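Noeline Ormsby keeps the letters in shoeboxes, sorted by the town they came from. There are 3508 of them, nearly all handwritten, and she has answered every one. The most recent arrived in February and was from a retired bus driver in Morkham who wanted to know whether it was too late to learn how to write properly.

"It isn't," she says. "I told him what I tell everybody. Get a cheap pad, sit at a table that doesn't wobble, and write to one person."

Ormsby has run the Clillport Letter Exchange for 19 years. It matches people who would like to write letters with people who would like to get them. The service is free apart from the stamps. It started from the back of her stationery shop and moved to her dining room when the shop closed. She still has the shop sign, which leans against the wall behind the door.

We met at nine in the morning because she likes to have the post done by noon. She had already been up for a while and there was a pot of tea on the go.

She did not set out to run anything. A customer, Seon-mi Won, had come in for airmail paper and mentioned that her mother no longer had anyone to write to. Ormsby offered to write herself. Won's mother replied with four pages about pickling radishes.

"I knew nothing about radishes," Ormsby says. "I still don't grow them. But I had a question for her by the end of the first page, and that's all you need. We wrote for six years."

Won now handles the matching. New members fill in a single sheet, and she reads it through twice before choosing a partner. She pays little attention to age or hobbies. What she looks for is how much people write in the boxes.

"If someone fills the box and goes up the margin, I put them with another person who goes up the margin," Won says. "If they write three words, I find them somebody patient. I've had a few wrong. One man wrote to me to say his partner was exhausting. They'd been sending each other a letter every day."

Handwriting worries people more than anything else. Ormsby says members apologise for it in the first line, often before they have said hello. Some had it criticised at school and have typed ever since. Twice a year she runs an evening class in the library at Pralmont, where Chang-ho Yeo teaches the practical side.

Yeo was a sign painter for most of his working life. He does not teach a particular style. His first lesson is spent on how to sit and how to hold the pen, and people are usually surprised that they are not asked to write any words until the second.

"They grip it as if it's going to get away," he says. "Their hand aches after half a page and they decide they're no good at it. I get them to put the pen down flat on the table, shake their hand out, and pick it up again. We do that a lot." 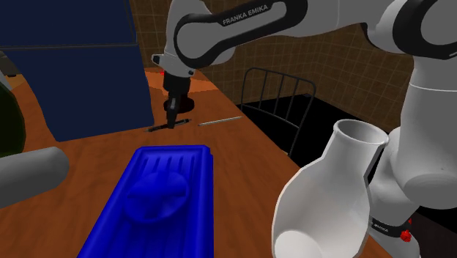
A Franka Emika arm over a wooden table, in a computer-rendered room.

He has no strong feelings about what sort of pen people use. Fountain pens are pleasant, he says, but a ballpoint will do, and so will a pencil if the letter isn't going to be kept. He is firmer on paper. Shiny paper smears and very thin paper shows the other side. His own favourite was a cream pad by Le Goff, and he bought the last 18 in the shop when Ormsby closed it. He has 2 left.

Young-sook Hwang took the class last winter. She had been writing to a woman in Morkham on a computer and posting the printed sheets.

"She never complained, but her letters to me were by hand and I felt I was cheating," Hwang says. "The first one I wrote out took me a whole evening. She wrote back and said she'd had to read one bit with a magnifying glass. She'd answered everything in it, though."

They have not met, and Hwang is not sure they will. The train takes most of a day and neither of them likes travelling. She has sent a photograph of her kitchen.

Postage is the main difficulty now. Several members have gone from weekly letters to monthly ones, and a few have stopped. Ormsby keeps a tin of stamps for anyone who asks, topped up by members who can afford it. Ha-neul Yang, who joined as a student and now works in an office in Pralmont, puts in a book of stamps every payday.

Yang's partner is a former ship's cook in his eighties. "He gives me recipes for sixty people," Yang says. "I divide everything down. The bread pudding came out well. I haven't told him about the fish stew."

Ormsby would like somebody to take over the shoeboxes in time, though she is in no hurry. New members can write to her at the Exchange in Clillport, and she asks that they put a return address on the back of the envelope. She has one in the hall at the moment with no address and only a first name. It is a good letter, she says, and she has written the reply.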